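Search this forum
Enter keywords

Wiring and Power > Outbuildings and Workshops

GFCI trips when the dust collector starts

ottilie_s
I have a detached shop fed from the house by a 60 amp subpanel. One circuit runs down the long wall, 20 amp, with a GFCI receptacle at the start and five more outlets fed from the load side. Everything on it has been fine for years. In October I put a Trandis dust collector on the last outlet and now the GFCI trips on maybe one start out of nine. The breaker never trips, only the GFCI. Run from the panel to the last box is 85 feet. Do I have a bad receptacle or a bad motor?

grabner_f
Could be either. Swap the GFCI first, they're cheap and they wear out. If the new one does the same thing, plug the collector into a GFCI on some other circuit and start it twenty or thirty times. If it trips there too, the motor is leaking to ground and you want to know that.

B. Eberhard
I wouldn't start by buying parts. Unplug everything on that wall and see if it still trips with only the collector on it. Leakage adds up. A battery charger, a couple of power supplies with filters in them and an old radio can each leak a little, and then the motor start is enough to push it over the 5 milliamp limit. None of them is faulty.

grabner_f
Fair, but a GFCI that's been in an unheated shop for years is suspect anyway. I'd change it regardless.

B. Eberhard
Then you've changed two things and you don't know which one mattered.

ottilie_s
There are two chargers and a Berchtold bench supply on there all the time. The shop is heated, for what it's worth.

trummer
Just take the GFCI out and put in a plain receptacle. A dedicated outlet for a motor doesn't need one.

elli.halonen
Please don't do that. It isn't a dedicated outlet, it's the end of a string of six, and it's a garage or accessory building on a concrete floor. Receptacles there are supposed to be protected. Your inspector in Odstead may see it differently but I doubt it.

trummer
Mine has been that way since I bought the place and it passed.

elli.halonen
It may have passed under an older code. It's still bad advice for someone standing on concrete with a metal tool.

ottilie_s
I'm keeping the protection. I unplugged the chargers and the bench supply and did a lot of starts. It tripped once, so better, but not gone.

B. Eberhard
Then look at the cord and plug on the collector. Check for a nick, or sawdust packed into the switch box. Unplug it and blow it out – fine dust with some damp in it will leak.

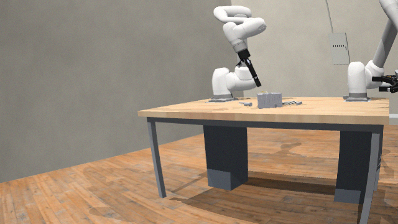 Can I put a surge protector strip between the GFCI and the collector to stop the tripping?
A surge strip won't help, and it can make things worse. Many of them have filter parts connected to ground, and those add their own leakage on top of what the motor has. Plug the collector straight into the wall.

ottilie_s
Opened the switch box. It was full. Cleaned it out and also found the cord jacket split where it goes through the clamp, so I cut that part off and refitted it.

grabner_f
And the GFCI?

ottilie_s
Changed that too, a Cediren from the hardware store. No trips so far with the chargers back on.

B. Eberhard
So we'll never know.

elli.halonen
I'd bet on the split cord. Put the collector on its own circuit when you get the chance, though.

ottilie_s
There are two spare spaces in the subpanel. I'll price the wire.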